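Kitchen News: Bins, Bottles and the New Pickup Day

The building's waste contract changed hands in April, and the kitchens are where most people will notice. Drovico now collects from us twice a week in place of the old three times. The container in the yard is the same size as before, so what goes into it has to be packed a little better. Here is what has changed and what has stayed the same.

Kitchen trash goes out in tied bags. The old crew would take loose items from the bottom of the container, but the new one tips it by machine and leaves behind whatever sticks. Please use a liner in every kitchen bin, tie it at the top and put it in the container with the lid closed. Bags left beside the container will stay there until the next pickup.

Liners are in the cupboard under the mailboxes. A roll holds 57 bags and each apartment can take one roll at a time. They fit the round bins most of us have. If you have a tall pedal bin, ask Beril Karabulut for the larger size. She keeps them in the office and is there until 11 in the morning.

Cardboard is still collected separately. Boxes have to be opened out and laid flat. Several came down last month with packing paper and food trays still inside, and the whole stack was refused. If you use a delivery box on the kitchen floor to hold your recycling, that's fine, but empty it into the right container before you flatten it.

Drink bottles are the item we get the most questions about. Plastic bottles go in the yellow-lid container, with the cap on and the label left in place. Pour out what's left in the sink first. A bottle that goes into the kitchen trash by habit takes up as much room as a day's worth of wrappers, and with two pickups a week that adds up.

Wrappers, snack bags and small packets are still ordinary trash. Hadi Harb asked Drovico whether the soft green and clear plastics could go with the bottles, and the answer was no, at least for this contract. It will come up again when the contract is renewed.

Where to keep the bin is up to you, but a few people asked for ideas for the smaller kitchens on the second floor, where there isn't a cabinet to spare.

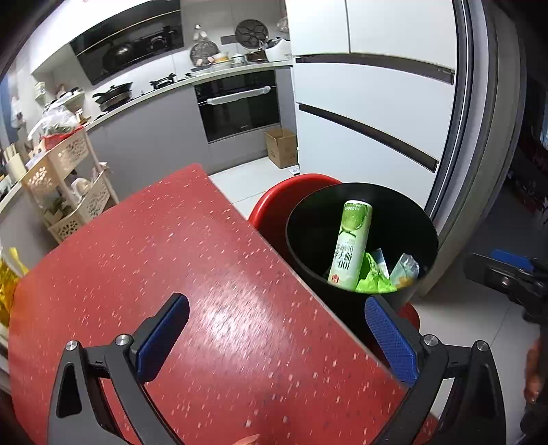

Vilmos Sárközi keeps his next to the spot where he does his chopping, so the peelings go straight in, and moves it under the window at night. Attila Lakatos tried a bin that hangs on the cabinet door. It worked well until the bag got heavy, and he has gone back to one that stands on the floor.

Food scraps can go in the brown bucket by the back steps if you want to keep them out of the trash altogether. No meat, no oil, no dairy. Let frying oil cool, pour it into a jar with a lid and leave it on the shelf in the laundry room. Andor Szabó takes the jars to the drop-off point when there are 14 of them, which fills his crate.

The schedule is posted inside the front door and there is a spare copy in the laundry room. If a pickup is missed, tell Beril and leave the bags in the container. Please don't call Drovico directly, as they only log calls from the office.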